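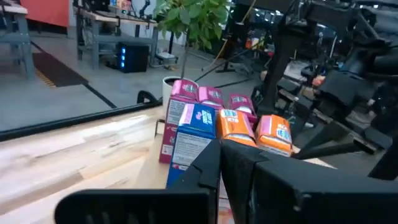 Workshop notebook, Cerkell bench
February 2026 (Tuesday)
Subject: carton board storage, humidity and glue-flap failures

The purpose of this entry is to record the present state of the work on side-seam failures in small folding cartons, and to set out what is to be done before the next delivery of board. It replaces the loose sheets kept in the front of the previous book, which should now be treated as out of date.

Background

Paltero reported in the autumn that a share of the cartons supplied for their upright packs were opening along the side seam after filling. The seam does not tear. It lets go cleanly, leaving the glue line on the inner flap and very little fibre on it. That pattern suggests the adhesive never took hold of the outer panel. Where a seam is properly made, pulling it apart should lift the surface of the board.

The batch under complaint consisted of 3515 cartons, of which 92 were returned to us open. The returned cartons came from all parts of the batch and from all three print colours, so a fault with one ink or one plate is thought unlikely. The returns are held on the lower shelf in the conditioning room and are not to be flattened.

Two explanations are being considered. The first is that varnish has strayed into the glue area during printing. The second is that the board was too dry when it was folded and glued, so that it drew water out of the adhesive before the flap was pressed down. The two could be acting together.

Varnish check

The printed sheets were examined under the low lamp with the glue flap turned towards the light. On most sheets the edge of the varnish is clean and falls short of the flap by the amount shown on the drawing. On a minority the varnish has crept over the line on one side only, always the side nearest the gripper edge of the sheet. The overlap is narrow. It would leave a strip of poor adhesion but should not by itself open the whole seam.

A water drop was placed on the glue area of each test sheet. On bare board the drop spread and dulled within a short time. On varnished board it stood up and could be tipped off. This is a crude test but a useful one, and it agreed with the lamp in every case but one. The sheet in question has been marked and put aside; it may have been handled with greasy fingers. Cotton gloves are in the second drawer and should be used for this work.

Moisture check

The more telling result comes from storage. Board from Drimia arrives wrapped and is meant to rest in its wrapping until it has reached the temperature of the room. The delivery book shows that the autumn pallets were unwrapped on arrival and stood beside the heater wall over a weekend. The top sheets of the remaining pallet still show a curl towards the printed side, which is what one would expect if the uncoated back had lost water faster than the front.

Strips were cut from the top, middle and bottom of that pallet, weighed, dried in the small oven and weighed again. The top strips had less water in them than the middle ones, and the middle and bottom strips were nearly the same. The full weights are in the green binder and are not copied here. The balance drifted during the second set and was zeroed again before the third, so the second set should be read with some care.

Gluing trial

Blanks were taken from the top and the middle of the pallet and glued by hand with the usual adhesive, using the brass spreader to keep the film even. Pressing time was kept the same throughout. When pulled after a night under the weights, blanks from the middle of the pallet gave a good fibre tear along the whole seam. Blanks from the top gave fibre tear at the two ends and a clean release in the centre. The same top-of-pallet blanks, left in the conditioning room for two nights before gluing, behaved like those from the middle.

This points to the dryness of the board as the main cause, with the stray varnish making matters worse on some sheets. It is not yet proof. The trial was done by hand and the line runs at 900 cartons an hour, with a much shorter time between gluing and pressing. A short time should favour dry board, if anything, so the failure on the line is harder to account for than the failure on the bench. One possibility is that the film of adhesive on the line is thinner than the setting suggests. The wheel has not been measured for wear.

Opening strip

Majali have asked separately whether the tear strip on the lid can be made easier to start. The present strip was found to start well when the thumb tab is lifted squarely, and to run off to the left when it is lifted at an angle. A deeper cut at the first nick would help, but it would also weaken the corner during packing. Two samples have been cut with a longer tab and the nick unchanged. They are to be tried by colleagues who have not worked on the carton, and the results noted on the card in the tray. Please do not open more than one of each.

Storage rules until further notice

Board is to stay wrapped until it has stood in the room for a full day.
No pallet is to stand against the heater wall.
Part-used pallets are to be covered with the plastic hood, with the hood pulled down to the base on all four sides.
The top sheets of any pallet found uncovered are to be moved to the conditioning room before use.
The hygrometer is to be read at the start and end of each shift and the reading entered in the delivery book.

The hygrometer itself was compared with the salt jar and reads slightly high. A correction has been written on a label on its back.

Work outstanding

Measure the glue wheel and compare it with the drawing. This needs the line to be stopped, and has been requested for the next cleaning period.

Ask the printer to move the varnish edge further from the flap. A marked sheet has been prepared to go with the request — it is in the flat folder, top shelf. The cost of a new varnish plate is not known.

Run a trial of 1000 cartons on the line from board stored under the new rules, with samples pulled at the start, middle and end. The trial is planned for March, subject to Paltero agreeing to take the cartons if they are sound.

Order more blotting paper and a second drying dish. The lid of the present dish is chipped and no longer sits flat.

Oven switched off and balance covered at the end of the day. Strips from the bottom of the pallet remain in the dish for a repeat weighing tomorrow morning.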